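Taller de orden doméstico Asfaw
Apuntes de la sesión 18: cosas pequeñas, hilos y recipientes sin nombre

Material necesario: una lata, caja o tarro de los que hay en casa, una tela lisa o una bandeja, tijeras, cartulina, tres sobres.

1. Qué entendemos por cosa pequeña

En la sesión anterior trabajamos con cajones. Ahora bajamos un nivel. Cosa pequeña es todo lo que cabe en la palma de la mano y no tiene un sitio fijo: un botón, un cabo de hilo, un anillo, una llave que ya no se sabe de qué es. Suele acabar en el primer recipiente abierto que encuentra.

El recipiente no se elige, se va llenando. Por eso conviene revisarlo entero de una vez y no pieza a pieza cuando se busca algo.

2. Dónde vaciar

Lo habitual es hacerlo sobre la cama. Hay espacio y lo que cae no rueda lejos. El inconveniente es el estampado: en una colcha con letras y dibujos, un hilo fino o una aguja se pierden enseguida. Para quien trabaje en la cama:

— Extender primero una tela lisa y clara, o usar una bandeja con borde.
— Dejar el recipiente abierto en el centro, nunca junto a la almohada.
— Retirar las agujas y alfileres antes que cualquier otra cosa.
— Sacudir la tela al acabar, fuera de la cama.

3. Hilos y cordones enredados

Es el caso más frecuente y el que más tiempo se lleva. El orden de trabajo es este:

Primero se separa por grosor. El cordón grueso sale antes y arrastra menos. Después se busca un cabo suelto, se afloja el enredo desde fuera y se evita tirar. Si a los pocos minutos no cede, se corta por un punto y se guardan los dos trozos. Un trozo corto sirve para atar etiquetas.

Cada color se enrolla en su cartulina, con una muesca en cada extremo para sujetar el cabo. Las cartulinas de Filen vienen ya cortadas, pero sirve cualquier caja de cereales.

4. Anillos y piezas de metal

Un anillo entre hilos puede ser una joya, una argolla de cortina o parte de un llavero. No se decide en el momento. Va al sobre de «preguntar», con una nota de dónde apareció. En casas compartidas este sobre evita muchas discusiones.

Los otros dos sobres son «se queda» y «sale». Lo que pasa a «sale» se revisa una vez más antes de tirarlo.

5. Elección del recipiente definitivo

Las latas redondas y bajas van bien para piezas sueltas: se ve el fondo y se alcanza todo con dos dedos. Para hilo son peores, porque al moverlas se vuelve a mezclar. Mebrat Jemal propone un separador de cartón en cruz. Funciona si la lata no se llena más arriba del borde.

En el ejercicio de inventario que hicimos en enero salieron 879 piezas entre todo el grupo, y 100 eran cabos de hilo. Quien faltó ese día puede pedir la hoja.

6. Ejercicio

Ante una lata metálica abierta, con un enredo de cordón rojo, un manojito de hilo azul verdoso y un aro fino dorado, anotar qué se saca primero, qué va a cada sobre y si la lata se queda con su uso actual. 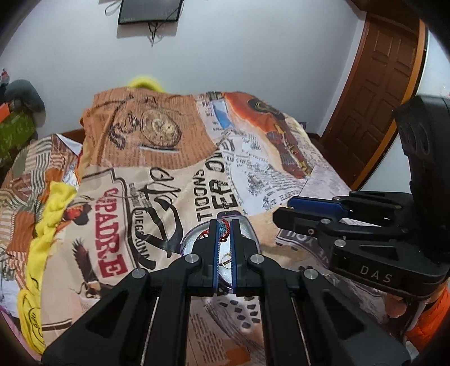
Texto: Wim Van Loon | Revisión: Mebrat Jemal | Gumville, 25 de agosto de 2025

Las respuestas se entregan en media página, a mano o impresas. Para la próxima sesión, leer la página 29 del cuaderno Dullow y traer un recipiente propio sin ordenar.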